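Sasura folding table, six months in

I put off writing this because the reviews on the store page are so glowing that I assumed I'd got a bad one. I've since used a second Sasura at my sister-in-law's place and it does all the same things, so here goes.

The Sasura is sold as a "whole-life table." You're supposed to eat at it, work at it, let the kids paint on it, then fold it flat and slide it behind a door. I paid 175 dollars, which is more than a church-hall table costs and a lot less than real furniture. The pitch is that it looks like furniture and behaves like a church-hall table. I'd say it manages about half of each.

Start with the box. It arrived with one corner crushed, and the foam inside had done its job on three sides and given up on the fourth. The leg on that side had a scuff the length of my thumb. I wrote to the store and got a cheerful reply from somebody signing as Kerstin Söderlund, offering me a touch-up pen. I said yes. The pen showed up in May and was the wrong color. I have not chased it, and the scuff faces the wall.

Assembly is billed as "none," but there are leveling feet to screw in and a crossbar to clip under the top. The clips are stiff. Mine needed a rubber mallet and some language. Once in, they've stayed in, so I can't complain too much, except that the leaflet says to unclip the bar every time you fold the table, and I would like to meet the person who does that. I fold it with the bar on. It catches slightly and then goes.

Now the wobble. Every review mentions it and every review then says it's fine. Lean on the long side with both forearms, the way you do when you're reading something, and the far end lifts a hair and comes back down. On carpet you won't notice. On my kitchen floor you hear it. I tried the leveling feet at every height they go to and ended up with a folded beer mat, same as with any café table ever made. Typing is okay. Handwriting is okay if you're alone at it. Two people writing at once will have words.

The weight limit is printed as 46 kilos on the box and doesn't appear anywhere in the online listing, at least not that I could find. I haven't tested it and won't. A sewing machine on it was all right at slow speed. At full speed the whole thing hummed and a bobbin walked off the end, so I went back to the kitchen counter for anything longer than a hem.

The finish gets the most praise, and this is where I really part company with the crowd. "Wipes clean like new," it says. I let a ring of black tea sit for an evening and it left a ghost. You have to catch the light to see it, but I know where it is. Turmeric came off with baking soda and patience. Ballpoint came off with rubbing alcohol, which also took a little of the shine with it, so now there is a dull patch the size of a coin where the pen mark used to be. A tablecloth would solve all this, and then you may as well buy the cheap one.

Latrice Gallagher, who has had hers longer than I've had mine, told me to wax it. I bought a tin of Hemgate paste and did the top twice. It beads water nicely now and smells like a school gym. Whether it'll stop the next tea ring I don't know, as I've been using coasters like a coward.

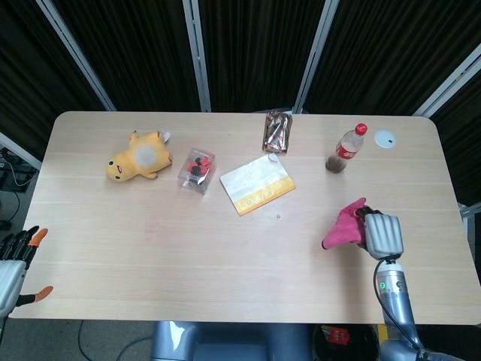 As for size, it seats four if two of them are children. Six, as advertised, would need to be six people who like each other and aren't having soup. Where I've been happiest with it is as an overflow surface, somewhere to dump the contents of a bag, wrap a present or sort out what goes to the thrift store. It's good at that. I'm not sure I needed to pay this much for a place to put stuff down.

Folding takes under a minute. The hinges are the one part I have no quarrel with – they're heavy, they don't pinch, and they lock with a clunk you can trust. The store claims they were tested for 1000 folds. I don't know who counts these things or whether they leaned on it in between. Mine gets folded maybe twice a week and the hinges feel the same as when I got it. Flat, it's thicker than the listing drawing makes it look, and it does not fit behind my hallway door. It lives behind the couch.

I did look at the alternatives before buying. The Kudo is cheaper and lighter, but the one in the showroom had a gap down the middle that would collect crumbs for the rest of its life. The Undodgate has a better top, thick and properly flat, and legs that fold in a direction I never worked out even with the salesman helping. It also weighs so much that I'd have put it up once and left it up. If you have the room to leave a table up, that's probably the one to get. And if you have that much room, I don't see why you're buying a folding table.

Would I buy the Sasura again? At full price, no. If it dropped by a third I'd think about it, and I'd go to a store and lean on the floor model first. Ask about the extended cover as well, because mine was added to the cart by default and I only spotted it on the last page. It covers "structural failure in normal use." I wrote to ask if wobbling counts. Kerstin says it's within tolerance.

Two stars for the top, four for the hinges. The site makes you pick one number, so I gave it three. I'll update if the wax does anything.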